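Search products Go My cart

Trotuter Portable Pitching Mound — Youth / Intermediate

Full mound, two pieces, goes down on grass, dirt or a gym floor. Built for teams that share a field and can't leave anything out overnight. We've sold the Trotuter since the old Prillham shop and this is the second version, the one with the deeper landing area. Old version is gone, please don't call about it.

Quick facts

Weight: 165 lb total, both halves together
Pieces: 2
Top: green turf, glued and stapled at the edges
Rubber: four-way, replaceable, standard bolt pattern
Warranty: one season on the turf, longer on the frame, see the card in the box

Who it's for. Kids through middle school mostly. High school arms can throw off it for bullpen work but the landing area is going to feel short to a tall kid with a long stride. If that's your roster look at the Steltivar full-length instead, costs more, worth it.

Setup. Two adults. Set the back half first, get it sitting flat, then slide the front in untill the pins drop. You'll hear them. Kick it once from the side. If it moves the pins aren't down. Don't let anyone throw before you've done that.

Turf vs metal spikes: no. Molded cleats or turf shoes only. We get returns every June with the landing spot chewed to the backing and that is not covered, sorry.

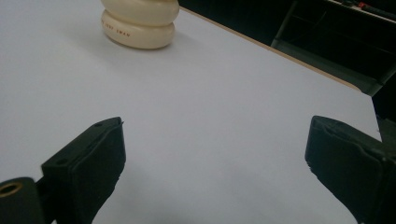
Cream stacked rings, white tabletop.

Moving it. Wheels are on the back half only. Tip it up, roll it, come back for the front with a hand truck or a second person. Fits in a full size pickup bed with the gate down. Minivan — one half at a time and take the seats out.

Storage. Under cover if you can. The frame is sealed but standing water gets in at the pin holes and sits there. Stand the halves on edge, turf facing out, never turf to turf. Brush it down when it's dry. No pressure washer.

What changed from version one

Landing area is deeper front to back. Handles are cut into the sides now instead of rope. Rubber bolts come out from the top so you don't have to flip the whole thing over to change it, which was the number one complaint and a fair one. Slope is the same. Pitchers who were used to the old one won't notice much except the extra room.

Wear. One travel program has had some 200 bullpens on theirs and is still on the original turf, with the landing spot patched once. They run molded cleats only and they rotate who throws from where. Rec leagues with open sign-ups go thru turf faster. Patch kits are cheap, order one with the mound and you save a second shipping charge.

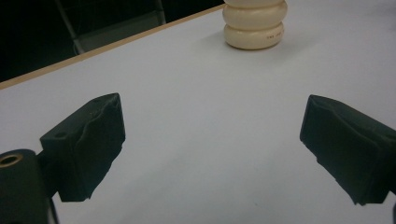
White tabletop with the cream rings toward the back.

Shipping. Goes by freight, on a pallet, curbside. Driver will not carry it to the field. Somebody has to be there to sign. Check the corners BEFORE you sign, write any damage on the slip, then call us. If you sign clean we can't do much with the freight company.

Allow extra time before opening day, everybody orders the same two weeks. Lead time is on the cart page and it's updated when it changes.

Parts and add-ons

Replacement rubber, four-way
Turf patch kit with adhesive — $47
Pin set, zinc
Brandão rain cover, fitted, elastic hem (also fits version one)
Wheel set, back half

The Brandão cover runs tight the first couple times. Pull it over the high end first and work down. It does loosen up.

Returns. Unused, on the original pallet, you pay freight back. Used mounds can't come back unless there's a defect. Send pictures of the whole mound and a close one of the problem, plus the order number, and we'll get you an answer quick as we can.

Team and league pricing on multiples, ask for a quote, don't check out first or we have to cancel and redo it.

Page updated Sunday, January 29, 2023

Recently viewed
Steltivar Full-Length Game Mound
Prillham Bullpen Catch Net
Steltivar Batting Mat, Left/Right
Brandão Home Plate Cover
Weighted Field Drag, Small

Contact us | Shipping & returns | © 2023 Prillham Field Supply | Back to top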